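What My Great-Aunt Wrote Down

Thu 14 May

I have been meaning to sit down and write this for weeks, and the rain finally settled the matter. The garden is a swamp, the dog won't go past the porch, and so I made a pot of coffee and got the box out again.

Those of you who have been reading for a while will remember the box. It came to me from my cousin Abena Gyamfi when she cleared out the upstairs of the old house in Dinenport, and it holds my great-aunt Ohemaa Amoah's daybooks. She kept them from the year she was married until a few months before she died, with one long gap in the middle that I'll come to. I've typed up 283 pages so far. My handwriting is terrible, but hers is lovely, small and upright, and she almost never crossed anything out.

People ask me what's in them, and I think they're hoping for a scandal. Mostly it's weather and washing. She tells you which way the wind was blowing, who came to the door, what was put on to boil and whether the bread rose. Then, right in the middle of all that, with no warning at all, there will be a line that stops me cold. One Tuesday in her second year there she writes, "Fine and dry. Did the sheets. Mother's letter came and I did not open it till night." And the next day it's the wind again! She never says what was in the letter. I've gone forward and back looking for it and I don't believe she ever mentions it again.

She was living at Wutmont then, up the hill from the mill, in two rooms over the Abubakari store. Old Nkrumah Abubakari was the landlord and also the grocer and also, as far as I can tell, the man you went to if you had a toothache. She is very fair to him. She writes down every kindness (a bag of oranges, a ride down to the ferry) and every overcharge, and the two about balance. He had a mule named Captain who gets more lines in the second book than her husband does. I've grown quite fond of that mule.

The gap starts in the fifth book. She writes on a Saturday that she has a cold and that the stove is smoking, and then the next entry is 12 weeks later and begins, "Cold all gone. Planted beans." I used to think pages had been torn out, but I took the book over to Mehwish Dhanial, who used to mend books for the library at Trolinby, and she went through the stitching with me at her kitchen table and nothing is missing. The paper simply carries on. So for all that time she had the book in the house and didn't write in it, and then one morning she did. My mother thought there had been a baby. Abena thinks she went home to her own people and didn't take the book along. I don't know, and I've made my peace with not knowing, or mostly I have. I still look at that page more than any of the others.

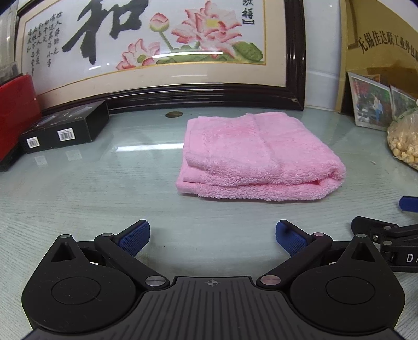 I should say something about the spelling, too, which several of you asked about after the last post. I've left it alone. She spelled "kettle" with one t her whole life and I'm not going to be the one to fix it. Where I can't read a word I leave a blank with a little question mark, and there are fewer of those than you'd think – most of them are names of people she only met once, and a few are plants. If anybody knows what "fever top" might be, she gathered it by the creek in spring and hung it in the back hall, and I would dearly love to hear from you.

Kwesi Kpodo wrote to me after the piece about the ferry. His grandfather worked that crossing, and he has a photograph of the landing with a woman standing by the rail in a pale hat. He wonders if it could be her. I've looked at it until my eyes watered. The hat is right, she bought one just like it and fretted over the price for three days, but the face is no bigger than a grain of rice. He's going to bring the print itself when he comes through in June, and I've promised him lunch and a good long look at the books.

In the meantime I'm up to page 194 of the sixth one, and it's harvest, and everyone is tired. Captain has a sore foot.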